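How Robots Learn by Watching

Say you want to teach a friend to pick up an egg. You could write down every step. Open your fingers. Move your hand down. Close your fingers, but only a little. That is a lot of writing, and your friend would get bored. It is much easier to show them.

Robots can be taught by showing, too. At a workshop in Ulwood, a team builds sets of examples for a robot helper called Nindow. Nindow is a computer program. It tells a robot arm how to move, but first it has to learn what good moves look like.

What is an example?

An example is one short recording of a person doing one small job. The job might be picking up a thing and putting it down in a new place. The person does the job with a gripper, a tool with two big fingers that open and close. A robot arm can have the same kind of fingers on its end.

A camera on the gripper records the whole job. It sees the fingers, the table, and whatever is between them. The computer also saves how the gripper moved and when the fingers closed.

Why not use the robot right away?

A robot that has not learned yet is slow and drops things. A person already knows how to do the job. Holding the gripper in your hand also means you can carry it to a kitchen, a classroom, or a garage and record there.

How many examples does it take?

One is not enough. If Nindow saw only one recording, it might learn to reach for one exact spot on the table. Move the object over by the width of your hand and it would miss.

For one small job, the Ulwood team records 300 examples. A person can do 24 of them before taking a break, because arms get tired. After each one, the object is moved or turned. Sometimes the team changes the table or the lights.

What about mistakes?

Some recordings go wrong. The object slips, or the person forgets to press the start button. Maksym Hordiienko checks the recordings every Thursday. He watches each one from beginning to end and marks it "keep" or "remove." A slip can be kept if the person picks the object up again, so Nindow can learn what to do after a drop.

What happens next?

The computer goes through all the examples many times. It looks at a picture, guesses the next move, and compares its guess with what the person did. When the guess is wrong, it changes itself a tiny bit. After a lot of guessing, the team tries the program on a real arm.

Words to know

Gripper: a tool with fingers for holding things.
Example: one recording of one job.
Data: all the examples and the numbers saved with them.

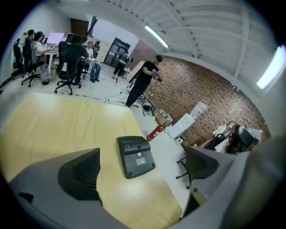
Two gray gripper fingers reach over a yellow table. Farther back, a man holds a purple gripper.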